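Procurement and Evaluation Forum > Handheld Gripper Kits > Coren two-finger handheld kit: request for comments before renewal

labops_desk
Posted 9:14 am
Original poster

Our department is reviewing its agreement with Coren for the two-finger handheld gripper kit and the accompanying recording service. The agreement ends in May. Members who have purchased or leased the kit are invited to comment on finger pad wear, file delivery and the quality of vendor support. The task under review is fruit sorting at a table, between the cloth and a plate.
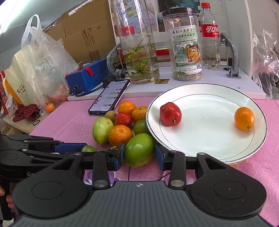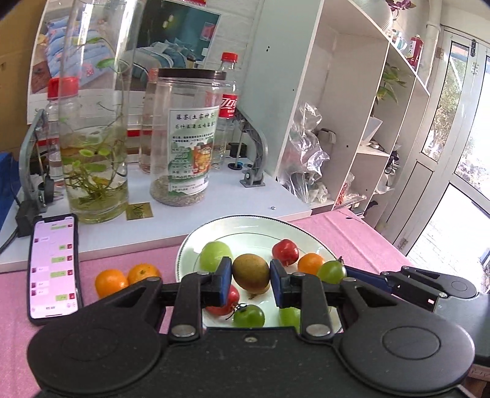
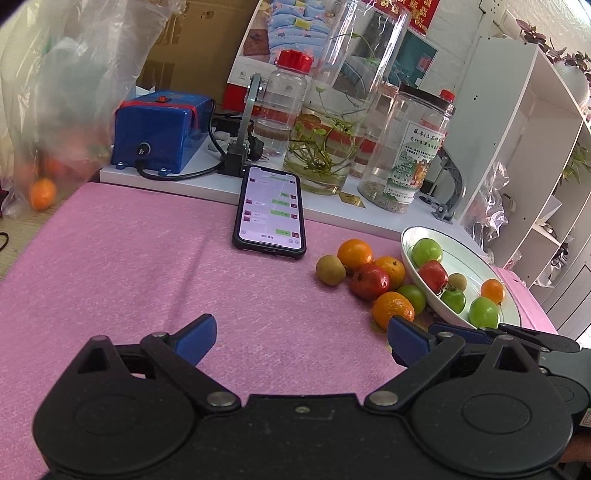
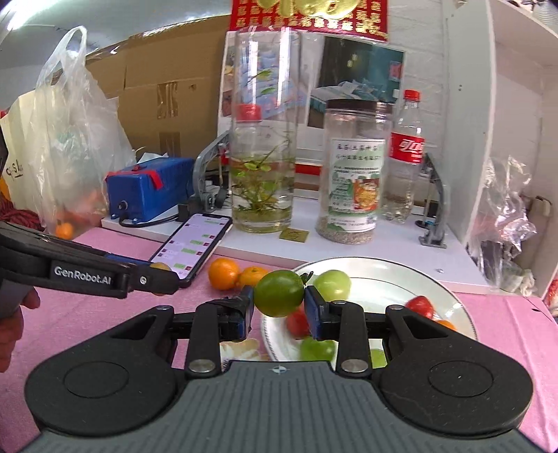

Our present contract provides for 700 accepted recordings per billing period. In the last period the vendor accepted 436 on first submission. The remainder were returned with the code "grasp unclear," which the service guide does not define. We have requested a definition in writing and have received a reference number.

The fruit set was selected by our office to include several sizes and colors. We would welcome views on whether this is a fair basis for judging the kit, and whether other offices have obtained a better acceptance rate with the same pads.

tmk_purchasing
Posted 9:52 am

We leased two kits from Coren last year under the standard terms. The hardware met the published specification. The finger pads did not last as long as we had budgeted for, and replacement pads are sold only in packs. Members should ask for the pad price to be fixed for the full term. Ours was revised at the midpoint, as clause 8 permits.

On the return code, our account manager stated by telephone that "grasp unclear" applies when the fingers close outside the camera's view or when the object is hidden at the moment of contact. We were not able to obtain this in writing either.

northwing_eval
Posted 10:30 am

With respect to the original post, I do not agree that fruit is a fair basis. Round items are forgiving. A kit may perform well on mandarins and apples and perform poorly on a flat card, a lid or a folded cloth. Our office declined the Coren kit after testing with stationery and selected the Steltach kit, which has a narrower fingertip. The Steltach unit is heavier, and operators should be given rest periods.

I would also question the background. A shelf with bottles and clear containers behind the work area may account for some of the returns.

labops_desk
Posted 10:47 am

The comment on flat items is noted and will be added to the evaluation form. On the background, the service guide states that ordinary household surroundings are acceptable and in fact preferred. We followed the guide. If the vendor applies a different standard in review, the guide should be corrected.

quarterly_review
Posted 11:20 am

I must differ with northwing_eval. Smooth, round fruit is not forgiving in our experience. Small items roll when the two fingers do not meet them evenly, and a plate rim limits the angle of approach. We recorded 141 attempts with limes and cherry tomatoes during our own acceptance test, and 69 of these required a second grasp. The same operators had little difficulty with boxes.

Our test was carried out under the Mwakyusa project, which uses the Coren kit with its own storage and does not subscribe to the recording service. Offices with technical staff may wish to consider this arrangement. The hardware can be purchased separately, although the order form does not make this plain.

northwing_eval
Posted 11:41 am

A second grasp may reflect operator training as much as the item. Were the operators given the vendor's practice course?

quarterly_review
Posted 11:58 am

They were. The course is short and does not cover small round items.

pravura_user_02
Posted 1:15 pm

Members may also wish to review Pravura, which offers a checking service for recordings made on other vendors' kits. Files are screened before they are sent for acceptance, and each rejected file carries a written reason and a time mark. The fee is charged per file. We found the written reasons useful. The turnaround was slower than advertised, and the upload page does not resume after a dropped connection.

I have no financial interest in the firm.

tmk_purchasing
Posted 1:33 pm

Paying one firm to predict the decisions of another does not seem to me a sound use of funds. The obligation to define the return codes rests with Coren, and I would make it a condition of renewal.

labops_desk
Posted 2:06 pm

Thank you for the comments received. Our office will ask Coren for written definitions of all return codes, a fixed price for finger pads, and a separate quotation for hardware without the service. We will also request a loan unit from Steltach for comparison on flat items and on the present fruit set.

Offices holding a current Coren quotation are asked to send the pad pack price by private message. The thread will remain open until the renewal form is submitted.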